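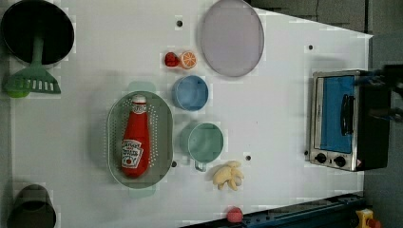 첨부 1. 흰 테이블 위 소꿉놀이 주방 세트. 케첩병은 채반 안에 있음.

이 웹사이트는 쿠키를 사용합니다. 계속 이용하시면 쿠키 사용에 동의하는 것으로 간주됩니다. [동의] [설정]

문의 유형: 구성품 / 보관
제품: Bosavano 주방놀이 세트
상태: 고객 답변 대기 → 재검토
담당: Sigrun Engström

고객 문의
케첩병이 채반에 제대로 안 들어갑니다. 설명서에는 "작은 구성품은 채반에 담아 정리하세요"라고 되어 있는데, 병을 눕히면 채반이 거의 다 차서 딸기나 오렌지 조각을 같이 넣으면 굴러 나옵니다. 설명서 쓴 분이 직접 해 보셨는지 의문입니다. 그리고 바나나는 어디에 두라는 건지 한 줄도 없네요.

담당자 답변 1
불편을 드려 죄송합니다. 병을 채반의 긴 방향에 맞춰 눕혀 주시고, 과일은 하늘색 그릇에 따로 담아 보시기 바랍니다. 바나나는 접시에 올려 두시면 됩니다.

고객 답변
긴 방향으로는 진작에 눕혀 봤습니다. 첨부 1을 보시면 아실 텐데요. 하늘색 그릇도 얕아서 바나나까지 담기는 무리입니다. 접시에 올려 두라는 건 정리가 아니라 그냥 늘어놓는 것 아닌가요? 선반에 올리려고 접시를 드는 순간 다 쏟아집니다.

담당자 답변 2
혹시 병을 세워서 보관해 보셨을까요? 세워 두시면 채반 공간을 과일용으로 쓰실 수 있습니다. 라벨이 앞을 보게 두시면 아이가 찾기도 쉽습니다.

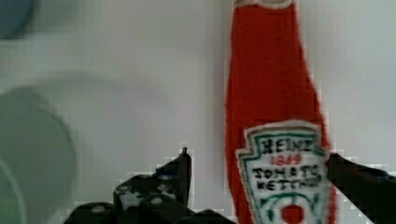
고객 답변
세우는 것도 해 봤습니다. 테이블에서는 됩니다. 그런데 저희 집 장난감 선반(Lumham 5단)은 칸 높이가 낮아서 병이 안 들어갑니다. 맨 위 칸에 두면 다섯 살 아이 손이 안 닿고요. "찾기 쉽다"는 말은 조금 성급하신 것 같습니다. 채반을 더 큰 걸로 바꿔 주실 수는 없나요? Morrison 제품은 바구니가 같이 온다던데, 그 말도 다 믿지는 않습니다만.

담당자 답변 3
채반만 따로 교환해 드리는 것은 어렵습니다. 대신 다음 순서로 한 번만 확인 부탁드립니다.
1) 채반에는 케첩병만 눕혀서 넣기
2) 딸기와 오렌지 조각은 하늘색 그릇에 넣기
3) 바나나는 냄비에 넣기
4) 뒤집개는 냄비에 기대지 말고 접시와 함께 옆으로 눕히기
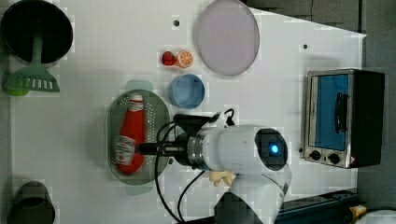
고객 답변
순서대로 했습니다. 1번과 2번은 괜찮습니다. 3번도 되긴 하는데 아이가 냄비를 쓸 때마다 바나나를 꺼내야 하니 해결이라고 부르기는 애매하네요. 4번은 소용없습니다. 뒤집개 손잡이가 길어서 접시 밖으로 튀어나옵니다. 일주일 정도 써 보고도 불편하면 다시 글 남기겠습니다. 티켓 닫지 마세요.

내부 메모 (Engström)
설명서 6쪽의 채반 문구 수정 요청함. "작은 구성품" 범위가 불분명하다는 지적은 타당해 보임. 보관용 바구니는 Senix 쪽에 단가 문의 중이며 최소 주문 500개라고 함. 고객에게는 아직 안내하지 않음. 7일 후 재확인 예정, 그때까지 티켓은 열어 둠.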